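Brotach Robot Club: your questions answered

I get asked the same things every September, usually by email at half past ten at night, so I've put the answers in one place. If yours isn't covered, come and find me at the club. I'm Petronella Sibiya and I'm normally the one hunting for a screwdriver.

Who can join?

Anyone at the school from Year 9 upwards, plus the sixth form. You don't have to be taking computing. We've had people turn up because their friend did, or because it was raining, and some of them stayed for years.

Do I need to know how to code?

No. You'll pick up a bit of Python as you go, and there's always someone a term or two ahead of you who remembers getting stuck on the same bit. If you already code, lovely, but you'll still spend your first evenings driving the arm by hand like everyone else.

What do you do all evening?

This year it's the stacking project, which we call Mtshali after the pupil who first pitched it (she's left now and I'm told she finds it very embarrassing). The idea is to teach an arm to pick up small blocks and put them on top of each other. We guide it through the job lots of times, save each go with the view from the wrist camera, then train a program on the recordings and see whether it can do the job alone.

So how many goes does it need?

More than you'd like! Our first program was trained on 433 recordings and was pretty hopeless, mostly because we'd done nearly all of them with the blocks in the same place. We're now up to 1019, with the blocks moved about between goes, and it's a lot better. Still sulks sometimes.

What are the yellow fingers made of?

They're soft and a bit squashy, so they give when they close on something. We used hard plastic ones to begin with and they pinged blocks across the room. Xolani Le Roux looks after the fingers and will show you how to change a pair. Please don't pick at the square pockets, however tempting it is.
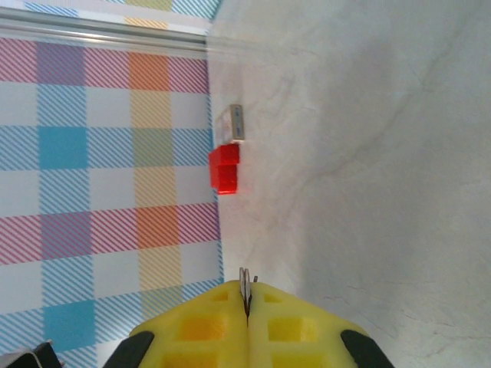

Why do you keep changing what's on the table?

So the program doesn't get too fond of one background. If it only ever sees plain white, it can go to pieces the minute you put down something patterned. Checks and stripes are brilliant for this, and so is stone effect, and the uglier the better as far as I'm concerned. If you've got an old tablecloth at home that you'd be glad to see the back of, bring it in. The same goes for small odds and ends, as long as they aren't sharp or precious. See-through things are especially welcome, as we find them the hardest.

Does it have to be a neat stack?

For practice, no. A wonky stack that stands up counts. For the Ekosberg Challenge the rules are tighter and the top block has to stay put for 7 seconds after the arm lets go, which feels like a fortnight when you're watching.

What's the Ekosberg Challenge?

It's the competition we enter in the spring. Each team gets one table, one arm and 30 minutes, and the blocks are set out by the judges, so you can't practice-proof it. Last time our arm got the first stack up beautifully and then put the next block on the floor. I was proud anyway.

Do I have to compete?

Not at all. Plenty of members never do. Someone has to sort through recordings and throw out the bad ones, and a few people much prefer that to standing in front of judges.

How much does it cost?

Nothing to come along. Flinov, the machine shop down the road, pays for our spare parts, and the school lets us have the room. If you go to Ekosberg there's a share of the coach fare, but talk to me quietly if that's a problem and we'll sort it.

Is it safe?

The arm is small and runs slowly, and there's a big stop button that you'll be shown before anything else. Hair tied back, sleeves up, and hands off the table while it's moving. Whoever's driving says "going" out loud before they start. I'm very strict about that one.

Can parents come and watch?

Yes, any evening from half past five. You may be handed the controls.

What should I bring?

A pen and something to eat. Crumbs stay on the other side of the room, please.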